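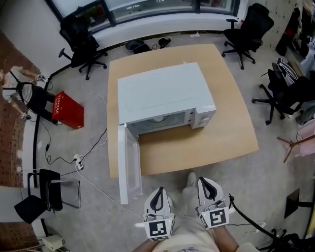 Hand-held grippers at an open microwave oven during a demonstration session.

Pay the People Who Teach the Robots
By Nusrat Lashari | October 21, 2024

Opening a microwave is a small job. You find the edge of the door, pull, let go, put the plate in, and push the door shut. I watched people at Batulden do it for most of a morning, with a pair of grippers in place of their fingers, and by lunch I had changed my mind about what kind of work this is.

The companies that collect these demonstrations call them data. The people who make them are called collectors, or operators, or in one contract I was shown, "session participants." They are hired by the day. Their names do not go on anything. When the robot later opens a door at a trade show, the credit goes to the model and to the engineers who trained it.

I think that is wrong, and I think it makes for worse robots.

Mitra Yazdani has been doing demonstrations for 11 months. Before that she worked in a hotel kitchen. She told me that a new person nearly always pulls the door too fast, the way you would at home, and that the recording is then hard to learn from. She slows down just before contact. She keeps her wrist turned so her own arm does not block the view. She doesn't correct a bad grasp in midair – she sets the thing down and starts over. None of this was in the written instructions she got on her first day, which ran to 10 lines.

That is skill. It was learned on the job, and she passes it on to every new hire without being paid extra for it.

The usual answer is that volume takes care of quality. Record enough people opening enough doors and the clumsy ones wash out. Tahmineh Najafi, who ran collection at Stivetti until last December, used to believe this. Her team recorded 920 demonstrations of one kitchen task and then threw out most of what the newest people had made.

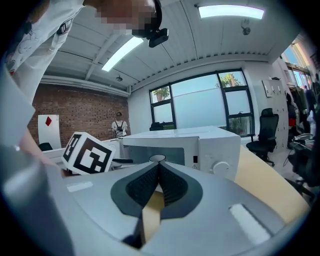

She now argues for fewer people, kept longer, and I agree with her. A steady crew costs more per day and less per usable recording. It also gives you someone to ask when the robot fails, because the person who showed it the task often knows where the hard part was.

There is a case for remote control instead, where the operator sits at a station and drives the arms directly. Strachan works this way. The robot's own body makes every motion, so there is less to translate afterward. But the station is tiring in a different way, and the operator can't feel the door catch. Either way you are buying a person's judgment, and the pay should say so.

What would I change? Start with an hourly rate set by experience, the same as for any trade. Pay for training time, both giving it and getting it. Limit how long anyone repeats one task without a break – Fament already stops its people at 31 minutes. And list the demonstrators by name, if they want to be listed, wherever the engineers are listed.

These steps cost money, and small firms will say they don't have it. They find it for hardware. Yazdani's day rate has not moved since she started, and she is looking at hotel jobs again.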